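Lost and found at the Gagnon Street pool: collect by 2025-10-05

Quick one this week, the boiler people are here and the phone keeps going.

The lost and found cupboard is full again. Totally full, door won't shut. August was our busiest month since the new changing rooms opened, 1,475 swims, and it seems like half of you went home without something. Thirteen towels. Goggles, so many goggles. One very nice Vindska swim bag with a dry T-shirt still in it, kids size. 2 left shoes, not the same left shoe.

Big stuff is on the rail by the front desk. Small stuff gets kept behind the desk now, so ask. Hair ties, bracelets and charms turn up most weeks, mostly after the kids lessons, and they are a pain in the filters, so please check wrists and ponytails before anyone gets in the water. Lockers take a quarter and you get it back.

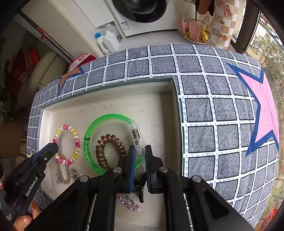
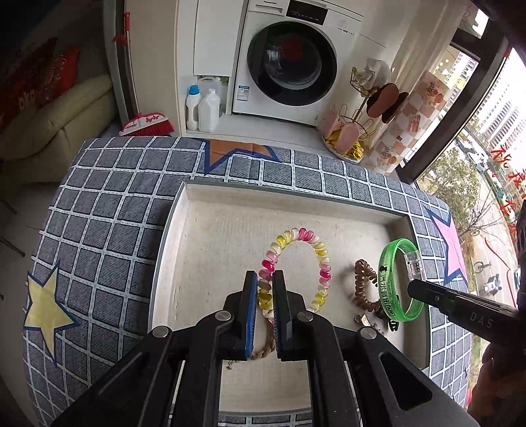
What happens to things that don't get picked up?
Towels and clothes go to the Drender Road thrift store on the Monday after the deadline. Goggles go in the loaner box. Keys, phones and glasses we hold on to till the end of the year, locked in the office.

If you call about somthing, tell us the color and the day you were in. "Black goggles" doesn't get us very far. Desk is open till 8 on weekdays, 5 on weekends, number is on the back of your card.

Also: the raffle made $369, all of it going to lane ropes. Thank you!! Aqua fit moves to the small pool while the Traltov heater gets looked at. Bring flip flops, floor in there is cold.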